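Student Projects | Home & Interiors
3 min read

Getting a bathroom clean when the builders have only just left: my project report

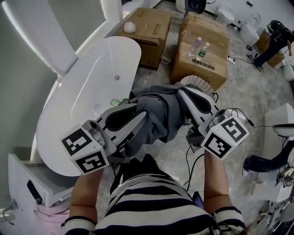
Grey cloth at the ready beside the tub.

So my project was on cleaning up after building work, and I picked the bathroom in a flat on Drusside because it had everything I wanted to test: a big white bath, a bare concrete floor and dust. So much dust!

My question was a simple one. Do you get a better result working from the top down, or doing the floor first so you aren't treading grit everywhere? Marek Trnka, my tutor, was sure it was top down. I wasn't (I'm stubborn about these things).

I gave myself 300 minutes over four visits in December and wrote down every minute. The freestanding bath took far longer than I'd planned – all those curves, and you have to get right round the drain as well. White gloss shows every streak, so I kept going back over bits I thought I'd finished.

The concrete was worse. Sweeping it dry just moved the dust onto the tub, and on the second visit I ended up wiping the whole bath again, which cost me 40 minutes and most of my good mood.

In the end I did a light floor clean first, then walls, cabinet and bath, then the floor properly. Marek says that's still top down with a bit of cheating – fair enough.

Next time I'd move the cardboard boxes out before starting. I cleaned round them for three visits and there was a very clear outline when they went.

Tagged: Coursework, Bathrooms, Cleaning
307 shares · 4 comments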